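Six in the evening in Sakencombe and the operator is on a break, tea going cold. They asked not to be named ("my mum will send it to everyone"). Fine by us.

The job — steering a pair of robot arms by hand through household chores, so that a program can learn from the recordings. They have been at it since October, for a small outfit called Kaltum. Before that, a warehouse in Skornbridge. So which is harder?

"This. Easily. In the warehouse you put a box down and it's down. With the arms you're thinking about your elbow all day." 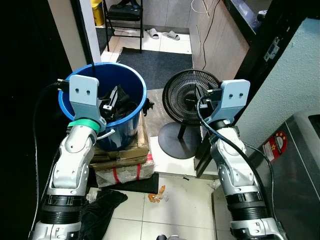
Sepúlveda
Staff writer, home and workshop technology

Tight quarters, then. A fan, a blue bucket up on taped boxes, a doorway behind. Wouldn't a big clean lab be easier?

"Easier for me, yeah. But people don't live in labs. You want the bucket, the cables, the mat on the floor. If it only ever sees a bare table it falls apart the first time somebody leaves their slippers out."

The fan came up more than once. Awkward shape, apparently. "A fan's all round bits. You come at the back of it and there's no flat side to hold. I go slow, then slower. If I jerk, the recording has a jerk in it and the thing learns the jerk."

How many goes at one task? Depends. The count stood at 3820 recordings for the whole project when we spoke, 319 of them thrown out. Mostly for hesitating, it seems — hovering over an object while teh operator makes up their mind.

"You can hear yourself thinking when you play it back. Eighteen seconds of nothing. Bin it."
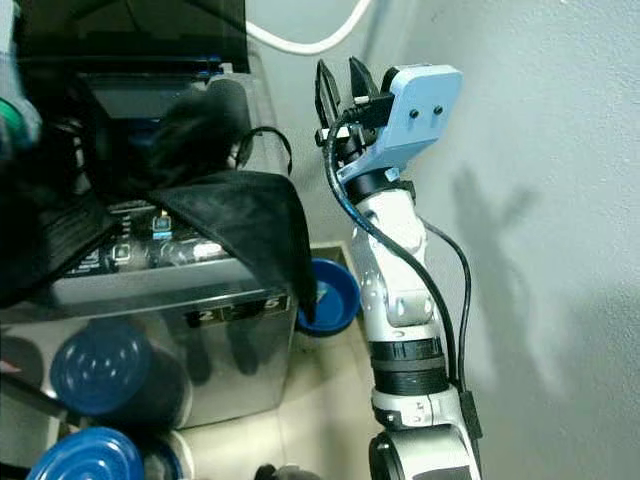

Hands on, or hands off?

Two ways of doing it. One is remote, a controller in each hand. The other is to take hold of the arm itself and walk it through the move. Opinions differ at Kaltum, loudly.

"By hand feels more honest, you get the weight of it. But then your own arm's in the way of the camera. Remote is cleaner. Took me nine days before I stopped reaching with the wrong side."

And the fingers? Two of them, open, and the rest is up to you. No sense of touch comes back through the controls, so they watch for shadows on the wall instead. "Good trick that. When the shadow closes up you're nearly there."

Any advice for someone starting out?

"Cut your nails, wear soft shoes, know where your cables are before you move anything. And stop when your sholders go. You'll do one more and it'll be rubbish."

Tea finished. Back to it, the fan again.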